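Grulov Library Opens Computer Reuse Program for Residents

The Grulov Public Library will begin accepting used desktop computers in December under a program that returns working machines to households without one. The library board approved the plan at its most recent meeting and set aside $4000 for replacement parts.

Residents may bring desktop computers to the Tuominen Street branch between 10 a.m. and 4 p.m. on any day the branch is open. Monitors, keyboards and mice will also be accepted. Printers and televisions will not, and should be taken to the county transfer station as before. 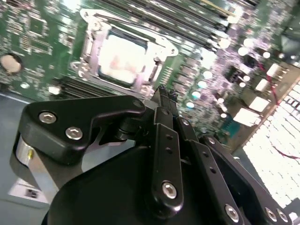
Daranee Chareonsuk told the board that many families now complete school forms and job applications on a telephone, and that a desktop computer at home would spare them repeated trips to the branch. She asked that the application be kept to a single page and be offered in more than one language. The board agreed to both requests.

Storage drives will be erased before any computer is reissued. Donors who prefer to remove a drive themselves may do so and should note this on the intake form. The library cannot return an item once it has been accepted, and it will not recover files on a donor's behalf. 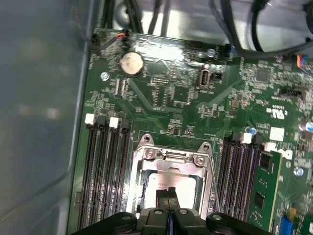 Machines that cannot be repaired will be used for parts or sent to Skiltine, the recycling firm already under contract with the town. The firm will report the weight of material received every three months, and the library will post those reports at the front desk.

A survey conducted by the library last spring found that 2263 of the town's households had a desktop or laptop computer in regular use. An earlier trial at the Usus branch placed 21 computers with local families.

Applications for a computer will be available at both branches. One computer will be issued per household, and applicants must hold a current library card. Questions may be directed to the Tuominen Street branch at extension 2626.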